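The Poltgate Loop: how a goods line became somewhere to walk
Speaker notes, Haf Rees
October meeting, Bendton Village Hall

Opening (keep it short, they've just had tea)

Hello everyone, and thank you for coming out in this rain! Ask for a show of hands: who has walked any part of the Loop? Who has cycled it? Who has got lost at the Wogan end? (Hands will go up. Mine too.)

Say who I am. I've been walking the old line since I was small enough to be carried over the stiles, and I've been helping to look after it for nine years. Tonight is mostly stories, then a bit about what comes next, then questions.

How it started

The line carried stone down from the quarry at Poltgate to the yard at Bendton. When the trains stopped, the track was lifted for scrap and the brambles moved in. You could still get along it if you were stubborn and wore thick trousers.

Gwilym Howells was stubborn. He owned the field by the first bridge and he began cutting a way through with a billhook, evenings mostly, because he wanted to walk to his sister's in Wogan without going on the road. People saw him at it and joined in. By the end of that summer they'd cleared as far as the cutting. Pause here, Gwilym may be in the room. If he is, make him stand up – he'll hate it.

The first proper surface went down on the Bendton stretch and it was far too soft. Lovely in June, porridge by Christmas. We learned a lot about drainage that winter. Tell the story of the pushchair here if there's time.

The cutting

My favourite part of the whole route, and I could talk about it all night. The rock walls drip even in dry weather, so you get hart's tongue fern all the way up both sides, and it's cool in there on the hottest day. Kerstin Rathjen has been recording the mosses and liverworts and has 27 kinds on her list so far. Her hand lens is on the back table, do have a go with it at the end.

Mention that the drain on the north side needs raking out every few weeks in autumn. It's a cheerful job. Waterproof gloves.

Planning the next stretch

This is the bit I'm most excited about! From the far side of Wogan the old line runs on towards the reservoir, and we finally have a signed agreement with both farms. A year and a half of kitchen table talks, an awful lot of cake, and one very good map drawn by Rasmus Sepp, which everybody ended up scribbling on.
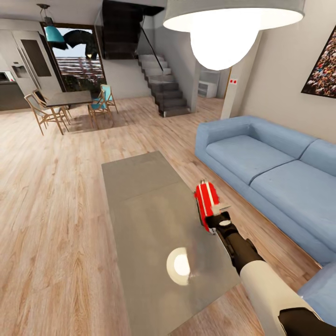

Slide 6: living room with sofa and coffee table, computer-rendered.

What the farms asked for, all of it fair:
Gates that close themselves and stay closed.
Dogs on leads between the two barns, all year.
A fence on the lower side where the ewes are at lambing time.
No cycling on the short steep piece until the bank has been made safe.

Aniela Adamczyk walked the whole length with both families and wrote everything down as they went, so if you want to know exactly where a gate is going, she's the one to ask. She'll be near the urn afterwards.

Money

Don't rush this, people do want to know. We have raised £4000 towards the new stretch. Most of it came from the sponsored walk and the plant sale, and there was a very kind gift from the Wukelora garden centre, who also let us store the timber in their yard. It covers the gates and the fencing. It does not cover the footbridge, and I'd like to be plain about that. Until we have the bridge, walkers will have to come back up to the lane and round, which adds some 15 minutes.

If anyone asks about a car park: we're not building one. The Bendton yard has room on all but the busiest mornings, and the bus stops at the Wogan end.

Work mornings

They start at nine at the first bridge and finish when the flasks are empty. Tools are provided. You don't need to be strong, there's always painting, seed collecting or litter to do, and children are very welcome as long as they bring a grown-up. We were out in sleet in February and I still came home grinning.

For this autumn the jobs are clearing the drain in the cutting, replacing the two rotten boards on the stile at Poltgate, and cutting back the hazel where it's hiding the waymarker. Yes, that's where everyone gets lost!

Questions

Likely ones: horses (not on the new part, the gates are too narrow for now), lighting (no, because of the bats), and whether the old platform can be saved (we hope so, Kerstin is writing to the landowner).

Sign-up sheet is by the door. Pens are on a string. Thank Gwilym for the slides and Rasmus for the loan of the projector, and remember to hand back the hall key.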